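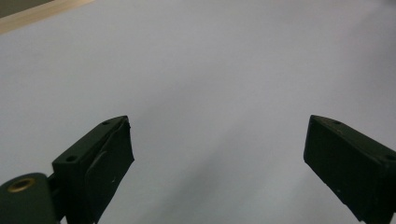 Pale surface with soft shading toward the lower right.

Information Security and Public Institutions
Unit 2: Phishing, Credentials, and the Municipal Office
Course handout. Instructor: Razia Khokhar. Teaching assistant: Živko Stojanović.

Purpose of this unit

Unit 1 dealt with the general shape of a public network: who runs it, who pays for it, and which laws apply to its records. This unit turns to the most common way in which outsiders gain entry to such a network, the deceptive email message. Students should be able to describe the stages of a targeted phishing attempt, identify the records an office must keep after one is discovered, and explain why the legal duty to notify may begin before the technical facts are settled.

Terms

Phishing. A message sent to many recipients that seeks to obtain a password, a payment, or the opening of a harmful file.

Spear phishing. A message of the same kind prepared for a particular person or office. It usually draws on public information such as staff directories, meeting minutes, and purchase notices.

Credential. Any item used to prove identity to a system. Passwords, access cards, and one-time codes are all credentials for the purposes of this course.

Lateral movement. The use of one compromised account to reach other accounts or machines within the same organization.

Attribution. The process of assigning responsibility for an intrusion. Technical attribution (which servers, which tools) should be kept separate in your written work from political attribution (which government or group).

Case for discussion: the Clondumville records office

The town of Clondumville uses a document system supplied by Lindaseck, a private contractor. In January, a clerk in the records office received a message that appeared to come from Lindaseck's support desk. It referred to a real contract number, which had been printed in the minutes of a public meeting, and asked the clerk to sign in and confirm a change to the renewal terms. The sign-in page was false. The clerk entered a password and, when the page returned an error, entered it a second time.

The account had access to 2142 scanned files. Of these, 231 contained home addresses or dates of birth. The office's own logs showed that the account was used from an unfamiliar network 26 minutes after the password was entered. The logs did not show which files were opened, as that level of logging had been switched off to save storage.

Lumturie Stoyanova, then the town's systems officer, disabled the account the same afternoon and wrote to the contractor. Lindaseck replied that its own systems were unaffected and that it had no duty to assist under the contract. The town attorney, Borislav Bošković, took the view that residents should be notified at once. The town manager preferred to wait for an outside review by the firm Omerović. Notices were mailed after the review had begun but before its report was delivered.

Points to be developed in lecture

The contract number was public by law, and the town could not have withheld it. Consider what this means for the common advice that staff should trust only messages containing details an outsider would not know.

The absence of file-level logs shaped every later decision. The town could not state that the 231 sensitive files had been read. It was equally unable to state that they had not. Most notification statutes are written around access or a reasonable belief in access, and students should read the assigned statute closely for the phrase it uses.

The contractor's position was legally sound on the wording of the agreement. The neighboring town of Brirlow had bought the same product with an added clause requiring cooperation within two working days of a reported incident. Both agreements are included in the reading packet. Compare sections on support, liability, and audit.

The review identified the likely path of entry and made no finding as to who was responsible. Several local reports nevertheless named a foreign source. Selma Stoyanova's chapter in the reading packet treats the difficulty of correcting such reports once published.

Required reading

Reading packet, chapters 3 and 4.
The Clondumville and Brirlow supply agreements (excerpts).
Notification statute, full text, with the definitions section.

Written work

Prepare a memorandum addressed to the town manager of Clondumville, dated as though written on the day after the account was disabled. Use only facts that were available on that day. The memorandum should state what is known, what is not known, and what the town is required to do. Do not discuss attribution except to advise whether the town should comment on it.

Memoranda without page numbers will be returned. Late work is governed by the policy in the course outline. Questions about the statute should be sent to Mr. Stojanović before the section meeting.

Handout revised January 3, 2021.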